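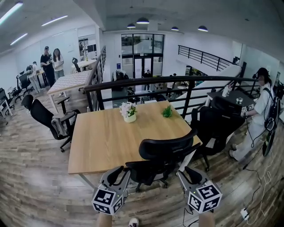
Why Does an Office Chair Have Five Feet?

Take a look at the black chair pulled up to the near edge of the table. Its seat back is made of mesh and it has an armrest on each side. Now look down at the bottom. Instead of four legs like a kitchen chair, it has a base shaped like a star, with five arms, and it rolls on little wheels called casters.

I never gave this a thought until my niece Unnur came to visit me at work in Nakelthorpe. She spun herself dizzy in my chair, flopped onto the floor, and asked me from down there, "Why five?" I said I'd find out. So I did!

The Tipping Test

You can try this at home with a small bowl and some craft sticks. Turn the bowl upside down and tape three sticks underneath so they poke out like legs, evenly spaced. Now press down on the rim of the bowl in a gap between two sticks. Over it goes!

Do it again with four sticks, then with five. Each time the gaps get smaller, and you have to press harder or farther out before the bowl tips. That's what happens when you lean in a chair. If you lean right over a leg, you're fine. If you lean into a gap, your weight can end up outside the feet, and then (bump!) you're on the floor with Unnur.

Old office chairs often had four feet. Five does a better job, especially on something that rolls and spins, where you never know which way the gaps will be pointing. You could use six or seven, but then the chair gets heavier and you keep stubbing your toes on it.

Wheels That Turn Around

A caster is a wheel that can swivel. Next time you're near an office chair, push it one way and then the other, and keep your eyes on the wheels. They flip around to follow along behind! The wheel isn't directly underneath the pin that holds it. It sits a little to one side, so it always gets dragged along at the back. Shopping cart wheels do the same thing, except for the one wobbly wheel that every cart I pick seems to have.

Why All the Holes?

Mesh is a stretchy kind of net. Your body gives off heat all the time, even when you're sitting still doing spelling homework. A thick cushion holds that heat against your back, but mesh lets air move through the holes. I was very glad of mine last August, when our fan broke.

Mesh bends, too. It pushes back gently wherever you lean on it, a bit like a trampoline standing on its side. Some chairs mix the two ideas. Look to the left of the table and there's one with a mesh back and a gray cushion.

And the Table?

The table has legs too, thin metal ones, and it has no need for a star-shaped base. Can you guess why? A tabletop is wide, and table legs usually stand far apart near the corners. To tip a big table you would have to push down really hard on one edge. Metal is strong, so the legs can be skinny and leave lots of room for knees.

Plants are my favorite thing to put on a table. Flowers in a small white pot look lovely in the middle, where elbows don't reach. My friend Jytte keeps hers right by her keyboard and has knocked it over 2 times this year.

Things to Try

Go on a leg hunt around your house. Draw every kind of seat you find and write down how many feet it has. Stools are good ones to look for, and some of them have only three! A three-legged stool won't rock on a bumpy floor, and milking stools were often made that way for uneven barns.

Unnur found a piano stool with one fat middle post and four claws on it. She drew the claws with toenails.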